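Moving a packing bench to a shared arm: rehearsing the pick with the operators

Applies to: Stendano bench cells, software release 6
Prerequisites: cell layout imported, gripper calibrated, stop circuit tested

At the Grodgate site, the arm takes over the repeated lift between the bench and the dish. The operator keeps loading, inspection and release. Rehearse the split in simulation before changing the shift plan.

1. Load the bench model and set the part to the cube. Use the cube for all first rehearsals, whatever the final product is.

2. Set the approach height. Start high and come down in 5 mm steps until the fingers close on the sides of the part.

3. Open the close view and the room view. Check the part against the rim of the dish in the first, and the arm's reach over the table in the second.
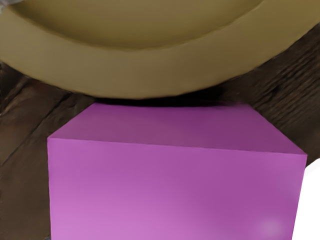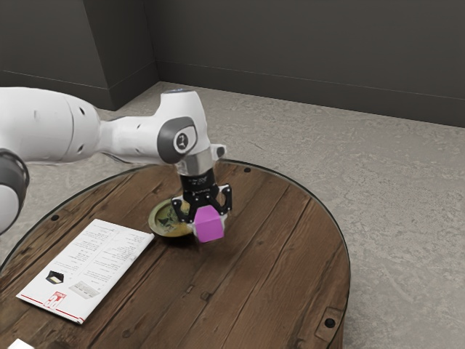
Close view (first) and room view (second), dish on the wooden table model, cube held just above the table in the second.

4. Have 2 operators review the run, one from each shift. Ask where their hands would be at each stop. Record the answers in the Stitalora task sheet, column "manual".

5. Mark every step that moves from a person to the arm. Anything left unmarked stays manual - do not reassign it later without a new review.

6. Update the job description. The lift is removed. Fault clearing and gripper checks are added, and both need paid training time before the first live shift.

Notes

Our last rehearsal log ran to 3,107 lines. Filter by "contact" before reading it.

Operators asked mostly about pace. The arm waits for the release button, so the pace stays with the person at the bench. Do not enable auto-release during the trial period.

If the fingers touch the rim, return to step 2. Do not correct it by moving the dish in the model - the real one is fixed.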